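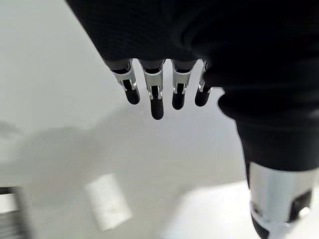
Re: Laser printer for a small flat, and does duplex matter?
Posted by Wing-yan Shih, 21 October 2020
5 min read
3 replies

Earlier in this thread:

> Our old inkjet has finally clogged for good and I'm not buying another one. We print in bursts: nothing for a fortnight, then a stack of forms, sheet music and knitting charts in one evening. I've got it down to the Plokura and the Iler, both mono lasers, both about the same size on paper.
>
> Does anyone have either at home? Three things I can't find in the reviews. Is the automatic double-sided printing worth having or does it just jam? How loud are they when they're supposed to be asleep? And can I use refilled cartridges without the thing sulking?
>
> It'll have to live on a shelf in the room where I sleep, so noise matters more to me than speed. Linux on one machine, Windows on the other.

I have the Plokura! I've had it since March, and before that I had the loan of an Iler from my sister for long enough to get properly annoyed with it and then rather fond of it, so I can answer nearly all of this.

Speed first, even though you said you don't care, as it explains some of the rest. The Plokura is sold as a 22 pages a minute printer and on plain single-sided text it really does get there once it's going. The catch is the "once it's going". From deep sleep mine takes 21 seconds to put the first page in the tray (I timed it with the kitchen timer, several mornings running, and it hardly wavers). The Iler wakes up faster but prints more slowly, so for a one-page form the Iler wins and for your stack of sheet music the Plokura does. For bursts I'd go with the Plokura without a second thought.

> Is the automatic double-sided printing worth having or does it just jam?

Worth having, yes, yes, yes. I was a sceptic. My last printer with duplex used to pull the sheet halfway back in and then eat it, and I'd got into the habit of printing odd pages, flipping the pile and hoping. The Plokura has jammed twice on me in all this time. Once was a page I'd already used on one side and was trying to reuse, with a curl in it like a wood shaving, so I can't really blame the printer. The other time was card. It says on the inside of the flap not to duplex card. I duplexed card.

What you do need to know is that it slows down a lot when it's doing both sides. I'd say you get rather less than half the speed. And the paper comes out warm and slightly bowed, so for sheet music you'll want to leave the pile under a book for ten minutes or it'll try to slide off the stand. Do set "flip on short edge" for the landscape charts or every second page will be upside down. In the Windows driver that's on the second tab, under Layout, and it forgets the setting unless you save it as a preset.

> How loud are they when they're supposed to be asleep?

The Plokura is silent asleep. I mean I've put my ear on the lid. But there's a stage before sleep where the fan keeps running, and out of the box that stage lasts five minutes, and it's the sort of noise you only notice when it stops. You can bring it down to one minute from the little menu: hold OK, go down to System, then Power, then "Ready time". I have mine on one minute and have stopped thinking about it.

It does also wake itself up now and then to do some sort of cleaning turn. This was my one real grumble, as it did it at two in the morning in the first week and I nearly went through the ceiling. There's a setting for that as well, though it's hidden in the web page the printer serves and isn't on the panel at all. Type the printer's address into a browser, log in (the password's on the sticker at the back, so write it down BEFORE you put it on the shelf), and under Maintenance untick "Scheduled conditioning". No night noises after that.

The Iler never did the night thing, to be fair to it, but it ticked. A small tick, every so often, even when it was off at the panel. My sister can't hear it and I can't not hear it. In a bedroom I wouldn't risk it.

> And can I use refilled cartridges without the thing sulking?

It sulks a bit and then gets on with it. The starter cartridge in the box is a half-filled one, so don't panic when it gives out early. After that I bought a compatible high-yield one from Serninen, the 3,000 page sort, and when I put it in, the screen told me off and asked me to press OK to carry on. I pressed OK and it has not mentioned it since. The only thing you lose is the toner gauge, which just shows a dash. I've printed over 200 pages on it so far and the blacks look the same to me as they did on the original, apart from large solid areas, where there's a very faint mottling if you tilt the page to the light. Knitting charts with filled squares might show that up. I'd happily post you a sample page if you send me one of your charts as a PDF!

Do stay off the automatic firmware updates, though. I turned them off on day one after reading back through this list's archive, where two people had trouble with cartridges from Maluleke going from "sulks" to "refuses" after an update. I can't say whether that's been put right, and I'm not going to be the one to find out.
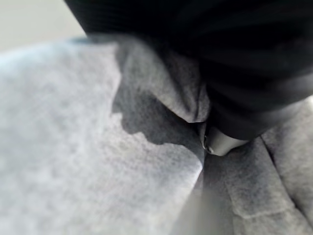 Light grey fabric with a soft rolled fold

Linux: it was found on the network straight away and printed with the driverless option, no hunting about. Duplex worked, draft mode worked. The only bit missing is the density setting, so if you want darker text from that machine you have to change it on the printer itself. I run mine one step darker than standard and it makes small print much nicer to read, particularly fingering numbers on music.

Measure your shelf with the tray in mind. The size they give is with everything shut, and the paper tray sticks out at the back once it's set for A4 – a good hand's width on mine. You also need room above to lift the lid for the cartridge. I ended up turning mine sideways on, which looks daft and works very well. The Iler is honest about its size but needs the front flap down all the time or the paper piles up on the floor.

Paper: it's not fussy. I use the cheapest ream from the supermarket. Labels are all right through the front slot, one sheet at a time. Envelopes come out with a crease along the flap whatever I do, and I've tried both little green levers up, down and one of each. If anyone else on the list has got envelopes to come out flat from a Plokura I would love to hear how, as I've got all the Christmas ones to do.

I hadn't expected to enjoy owning a printer this much, but after years of clogged heads it's a joy to press print and have a page arrive. Ask me anything else you like, and if you want me to time something or print something ugly, just say.

Wing-yan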